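Stinby two-arm sorting cell: setup and upkeep FAQ
Last edit 9th March, Alvar Kvam

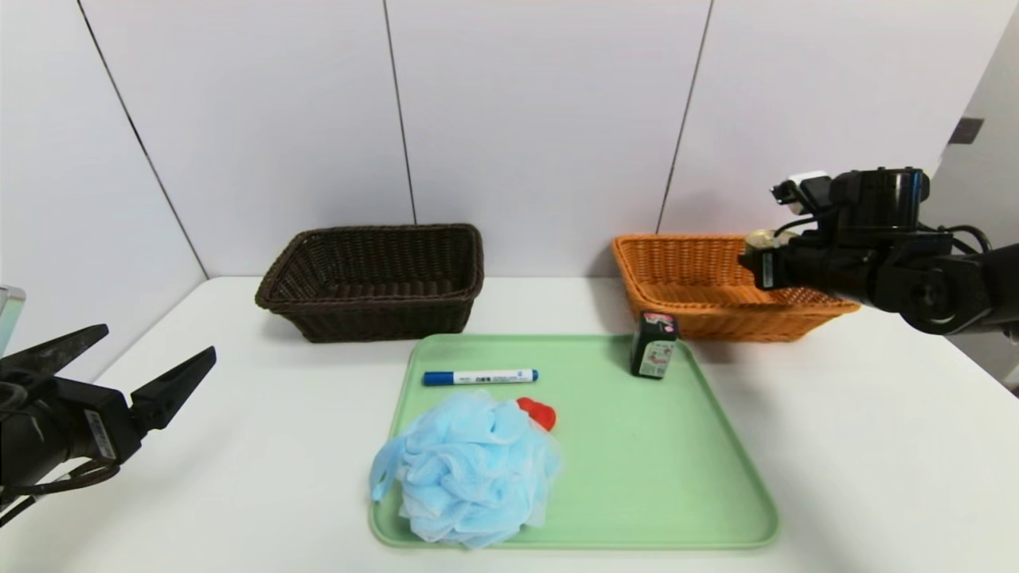 Read this before you mail Behrouz. Most tickets are one of these.

Arm won't home after power up?
Check the e-stop first. Then the cable. Then restart, wait 30 seconds, try again.

How much slack in the gripper cable?
Enough for a full wrist turn, no more. If it drags on the tabletop, re-clip it. If it goes tight at full reach, same.

Fingers look scuffed. Replace?
No. Scuffs are fine. Chips or a bent tip, yes. Spares in the Rashti drawer, 3 sets, tell me when you take teh last one.

Which screws?
The short ones. Long ones bottom out and you'll think its tight. It isnt.

Gripper drops soft stuff (sponges etc)?
Usually grip force set too low. Start at 40 and go up slow. Still dropping, clean the finger faces, dry cloth only.

Can I move the baskets or tray?
Yes, within reach of the arm that needs them. Park both arms first.

Do I recalibrate after swapping fingers?
Yes. Every time. Both arms, even if you only touched one.

Error 13?
Joint overheated. Power off, let it cool, don't just clear it. Twice in one shift = call Werkico.

Who has the spare key for the controller?
Behrouz Safavi. Not me.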